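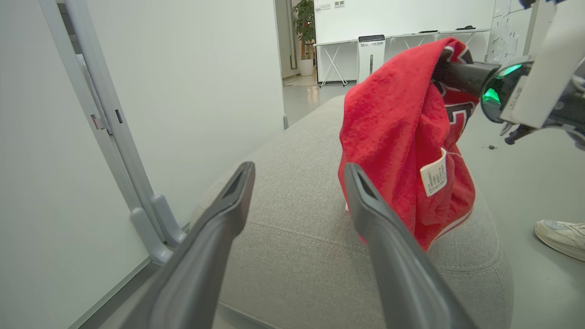
27/03/2024

Laundry again. Kai-wen Kao wanted a full day of shirts before we go back to towels, so shirts it was (towels are so easy by comparison that I think we've all gotten a bit smug about them).

81 tries on the two-arm fold, 19 I'd accept from a teenager. Li-hua Fu is a tougher grader than me and would knock a few of those off for the sleeves. The red one is still the worst of the lot! It's thick and soft, and once it's bunched up the Prelow planner can't tell a hem from a fold. It goes for whatever sticks up highest, one arm lifts, the other is supposed to find a second edge, and half the time it closes on nothing or on the same bit of cloth.

The ottoman doesn't help either. It gives when you press on it, and the seam got picked as a garment edge more than once. I like working on it anyway, though – people do dump clothes on the soft furniture at home, and I'd sooner fight that now than in July when the Susach people come to visit.

Best fold took 103 seconds. I timed myself on the same shirt and was done before I'd really started the watch properly, so no, I'm not giving up my own laundry basket yet. Sorting by color, sure, I'd hand that over tomorrow.

Things to try next:
- lower the grip force on the second arm, it drags the whole pile
- shake before searching for corners (Li-hua's idea, I'm for it)
- care label as a landmark? Kai-wen says too small, I say let's see

Logs are on Kong under shirts_b. Run 118 in there is a mislabeled towel, skip it.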